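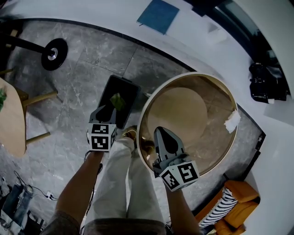
Trays on the floor, with the hand-held grippers in use.

Minutes of the Household Tasks Working Group
Cernden site, March meeting

Present: Rania Hourani (chair), Leandro Urrutia, Jad Obeidat, Haf Jenkins
By phone: İlker Tokgöz (from item 3)
Apologies: none received

1. Minutes of the previous meeting
The minutes were approved with one correction. Under item 4, "table setting" should read "table clearing." Mr. Urrutia asked that the task list on the shared drive be corrected to match.

2. Progress on tray and tidying tasks
Mr. Obeidat reported that 554 demonstrations of tray tasks had been accepted to date, against a target of 900 for the first stage. The tasks consist of picking up small and soft articles, moving them between trays, and wiping or clearing a surface. All demonstrations are performed by a person using two hand-held grippers. The arms at the Seltama workshop are then run on what has been learned from them.

Ms. Jenkins asked that the report to the sponsors keep the two figures apart: what a person can do with the grippers, and what the arms can do alone. She noted that readers of the last report had taken the first for the second. The chair agreed, and the heading of Table 2 will be changed.

Mr. Obeidat then gave the results from the most recent run at Seltama. Out of 40 unattended attempts at moving a crumpled cloth from one tray to another, the arms completed 22. Most of the failures occurred when the cloth lay flat and the fingers closed on nothing. Rigid articles gave much better results and will be reported separately.

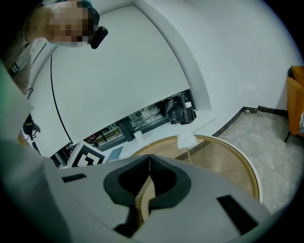

Household Tasks Working Group – Rundlow Applied Automation

3. Are the machines ready for chores?
Mr. Tokgöz joined the meeting. The chair invited views on the question put by Hourani Stores, who wish to know whether any of this work could be used on the shop floor or in staff kitchens within the year.

Mr. Tokgöz was of the opinion that it could not. A machine that clears a tray correctly half the time leaves a member of staff to watch it all the time, and that person could have cleared the tray. He would support a trial of returning empty trays to a rack, where the article is always the same shape.

Mr. Urrutia took a more favorable view. Speed had improved since the fall, and he felt that a slow machine might still be useful after closing, when customers are gone. He accepted that soft goods such as cloths, tissues and bags should be left out of any offer made at this time.

Ms. Jenkins raised the matter of household work. People at home do not keep their belongings in fixed places, and floor-level work has had less attention than table work. She asked for more demonstrations made while standing over trays on the floor. Mr. Obeidat said this could be done without new equipment, but that bending for long periods was tiring and sessions should be kept short.

Agreed: that Hourani Stores be told the group cannot recommend a general-purpose machine at present, and be offered a limited trial with empty trays.

4. Grippers
Mr. Urrutia reported wear on the finger pads of one pair. Replacements have been ordered. The pair will stay in use until they arrive, provided the daily check is signed.

5. Actions
Reply to Hourani Stores – R. Hourani
Revised heading, Table 2 – H. Jenkins
Floor-level task sheet, first draft – J. Obeidat
Costs for the empty-tray trial – İ. Tokgöz
Correction to task list – L. Urrutia

6. Other business
Ms. Jenkins asked whether the next meeting could begin at 2 p.m. to allow for travel from Seltama. This was agreed.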